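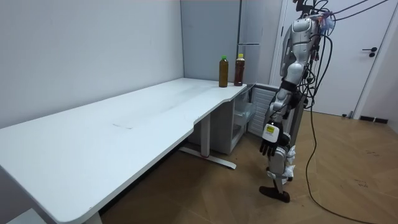
4.3 Preparing the work area

The Adevora humanoid runs the transfer routine from a standing position beside a fixed work surface. The surface must be level, must not move when leaned on, and must be clear of tools, paper and packaging before the routine is taught. Matte finishes are preferred, as glossy tops produce reflections that disturb object detection. A white desk with a matte top is suitable, and light smudges or scuff marks on it do not need to be removed. Stand the test objects upright at the end of the desk where the robot is positioned. Two plastic bottles with caps of different colors, such as green and yellow, placed side by side, give the detector a simple pair to separate.

Print this page

Before you start

The robot must be powered down and the emergency stop pressed in. Two people are required for steps 2 to 5. Keep the key for the Lirnex control cabinet with the person in charge of the set-up.

CAUTION: Do not lift or steer the robot by the hand, the wrist module or the cables.

Placing the robot

1. Mark a standing area on the floor, 80 cm by 80 cm, next to the end of the desk. Wood, tile and sealed concrete are acceptable. Remove rugs and mats.

2. Move the robot into the marked area with both feet flat on the floor. The toes should point forward and slightly toward the desk.

3. Check the clearance between the hanging arm and the edge of the desk. The minimum is 36 mm. If the desk has a curved front edge, measure at the closest point.

4. Check that no desk foot extends into the marked area. Desk legs with long floor plates are the usual cause of a failed balance check.

5. Confirm that doors near the robot can stay closed during operation. Fit the supplied Hikwood door sign on the outside.

Routing the cables

6. Lead the cable bundle from the back and shoulders to the overhead support, then down behind the robot. Leave enough slack for a full turn of the torso.

7. Secure the bundle at the support with the two wide straps. Do not use cable ties – they cut into the jacket when the torso turns.

8. Lay any cable that reaches the floor behind the standing area and cover it with the Steiner floor channel before the robot is allowed to step.

NOTE: Floor cables may stay uncovered while the robot is standing still and powered down.

First check

9. Release the emergency stop and switch on the control cabinet. Wait until the status light is steady.

10. Select Setup > Work Area > Verify. The robot shifts its weight from one foot to the other and reports the result. Code 417 means that the floor is not level or that one foot is on an obstacle. Return to step 2.

11. Select Objects > Detect. Each bottle must be listed separately. If only one entry appears, increase the gap between the bottles and repeat.

12. Save the work area under a new name. Existing names are overwritten without a prompt.

Repeat steps 9 to 12 whenever the desk or the robot has been moved, and after every 2,000 transfer cycles.

Section editor: Arne Rieger. Technical review: Oana Pîrvu. Revised October 2023.

E-mail this page | Print this page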